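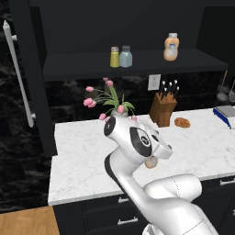 Ladusero Kitchen Set 2
Simulated countertop manipulation package for policy training and evaluation

Overview | Contents | Method | Results | Requirements | Licensing | Support

Ladusero Kitchen Set 2 is a simulation package for research groups that train and test manipulation policies on household tasks. It contains rendered kitchen scenes, a single-arm robot model, a library of graspable objects, and the evaluation harness used to produce the results on this page. The package is developed and distributed by Frandsen.

Set 2 replaces Set 1. Scene files from Set 1 load without conversion. Scores from the two sets should not be compared directly, as the contact settings for small rounded objects have changed.

Contents

Kitchen scenes: 22
Demonstration episodes: 1,455
Task families: 9
Evaluation episodes per policy: 300
Robot model: one fixed-base arm with gripper, joint limits and collision meshes included
Renderer: ray-traced or rasterized, selectable per run
Annotations: object pose, contact state, gripper opening, segmentation masks

Scenes differ in cabinet color, counter material, floor, wall finish and lighting. The dark cabinet scenes pair navy-black fronts with a white veined counter and black marble walls. They are the hardest of the set for depth estimation from color alone, and the harness reports them as a separate group.

Counter items fall into two classes. Task objects can be grasped and are scored. Standing objects, such as a vase of tulips or a knife block, are placed to restrict the approach and to cover part of the background behind the gripper. Contact with a standing object is logged with its peak force. It does not end the episode unless the object falls over.

Method

The reference policy supplied with the package is called Usholm. It takes one external color view, one wrist view and the joint state, and outputs a short sequence of end-effector targets. No depth input is used.

Usholm was trained in two stages. In the first, the policy was fitted to the demonstration episodes with random changes to texture, light direction and camera position. In the second, it was run in the training scenes and corrected at points where the gripper had closed without holding the object. Corrections were generated by a scripted planner with access to the true object pose. The planner is included in the package and can be replaced.

The second stage targets one failure mode. On small rounded items, a policy trained only on demonstrations tends to begin the lift before both fingers are in firm contact. The object then rolls out during the first few centimeters of travel. The correction stage adds examples in which the arm pauses, lowers slightly and closes again.

Grasp scoring follows three rules.

1. The object must leave the counter and stay clear of it for two seconds.
2. No part of the arm may touch a wall, cabinet or shelf.
3. Standing objects must remain upright until the episode ends.

An episode that meets the first rule and fails either of the others is recorded as a partial result. Partial results are listed in the output file and are not added to the success count.

Results

Two versions of the policy were tested under the same seeds: one with the first stage only, and one with both stages. Test scenes were not used in training.

The two-stage version had the higher success count in every task family that involves lifting a single object from an open counter. The gain was largest for small rounded objects placed in front of a standing object. For flat items close to the counter edge, the two versions gave nearly the same result, and most failures there came from the approach angle, which the correction stage does not change.

Drawer and handle tasks showed a small loss. Review of the logs points to the added pause, which the two-stage version sometimes repeats after the handle has already been gripped. A flag to disable the pause for handle tasks is available (regrasp_pause = off) and is off the default path so that published scores stay reproducible.

Full tables, seeds and per-episode logs are in the results folder of the download.

Limits

Objects are rigid. Bread and similar items do not deform when gripped.
Flower stems and leaves are static meshes and do not bend on contact.
Liquids are not simulated. Bottles and shakers have fixed mass.
Transfer to a physical arm has not been measured for this release.

Requirements

64-bit Linux
One graphics card with 12 GB of memory for rasterized runs, 24 GB for ray-traced runs
Python 3.10 or later
120 GB of free disk space with all demonstration episodes installed

Related products

Tornodley Scene Editor: moves, adds and removes counter items and exports new scenes in the Set 2 format. Sold separately.
Ladusero Object Pack: additional graspable objects with measured mass and friction values.

Licensing

Academic license: single lab, any number of users, publication permitted
Commercial license: per site, includes one year of updates
Evaluation license: two scenes and the Usholm weights, 30 days

Scenes made with the Tornodley editor may be shared with other license holders. Meshes from the object library may not be redistributed outside the package.

Support

Bug reports should include the scene name, the seed and the log file. The next maintenance release is planned for October and will correct the shelf collision mesh in the narrow-kitchen scenes.

Request a quote | Download evaluation version | Release notes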